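Fold It on the Sofa: Can You Fold Laundry Well Without a Table?
Project report, Home and Textiles module, by Tanveer Yousafzai
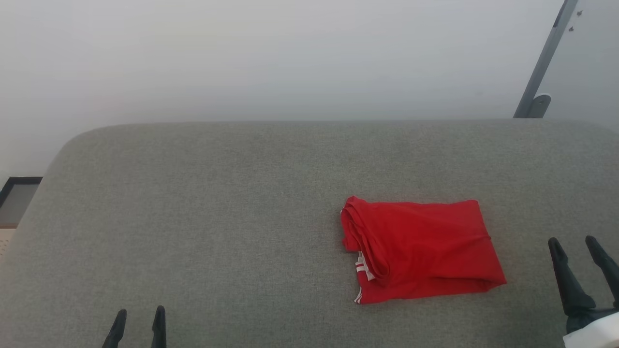 Why I chose this

I live in a shared flat on Skostgate with a kitchen the size of a wardrobe and one table, and that table always has somebody's breakfast on it. So all my folding gets done on a seat. When our tutor asked for a project about an everyday household task I knew straight away what mine would be! Most of the folding guides I read start with "lay the garment on a large flat surface", and I wanted to find out how much that surface matters when all you have is a cushion.

I also just like folding. My flatmates think this is odd, but they were very happy to hand over their washing for a few weeks in December.

What I set out to find

My main question was whether a T-shirt folded on upholstery can be as neat as one folded on a table. After that I wanted to know which fabrics cope best, and whether a fold made on a soft seat survives being picked up and put in a drawer (which is where most of mine fall apart).

Things I used

The seat is a firm grey one with a finely woven, speckled cover. I liked it for this work because a bright garment shows up so clearly against it. You can spot a rolled edge or a crooked side from across the room, and the red top with the white stripes was the best of the lot for that. Stripes are brilliant for checking a fold. If they run parallel to the side you have done it properly, and if they wander off at a slant you can see exactly where the fabric twisted.

For the table half of the project I borrowed a desk in the study room at Olar, our hall's common building. I also used a stiff A4 folder as a folding board, a ruler, and a notebook.

Method

I used 7 tops: four cotton T-shirts, two polyester sports tops and one thick rugby shirt. Each was folded on the seat and then on the desk, using 2 methods. The first was the plain one I learned at home: sleeves in, sides in, bottom up to the collar. The second was the board method, where the folder sits in the middle of the back and you fold everything around it before sliding it out.

After each fold I looked at three things: whether the sides were straight, whether any layer had bunched or rolled, and whether it still looked the same after I had carried it to the chest of drawers. I gave each one a mark out of five. I know that is only my opinion, so on one Sunday I got a flatmate to mark a whole round without telling her which fold came from where. Her marks were a bit meaner than mine but they came out in nearly the same order.

What happened

The cotton T-shirts surprised me. I expected the desk to win easily and it hardly did. Cotton grips a woven cover, so the bottom layer stays put while you bring the sides over, and on the smooth desk the whole shirt kept skating away from me.

Sports tops were a different story. The fabric is slippery and springy and it will not hold a crease, so the top edge kept rolling up into a little sausage of layers while the lower side stayed quite tidy. This was worse on the seat, where pressing down with your palm only pushes the cushion in. On the desk I could lean on the fold and get it flatter, although by the time it reached the drawer much of that had gone again.

The rugby shirt was hopeless everywhere. The collar is too stiff. I got one four out of five with it and I was so pleased I took the rest of the evening off.

The folder made the biggest difference of anything in the project. On the seat it gives you the hard surface that is missing, and the average mark for sports tops went up by more than a point. Pulling it out is the tricky bit. If you tug quickly the bottom layer comes with it, so hold the collar end down with your spare hand.

Problems and what I would change

I folded everything on the seat first and on the desk second, so I had more practice by the time I reached the desk. I should have swapped the order for half of the tops. I would also like to try a softer sofa, as this one is quite firm, and to include long sleeves, which I left out completely.

The folder got bent in the second week. A piece of thick card would do the job just as well and costs less to replace.

Thanks to everyone on my floor for the laundry. It has all been returned, apart from one sock, which I am still looking for.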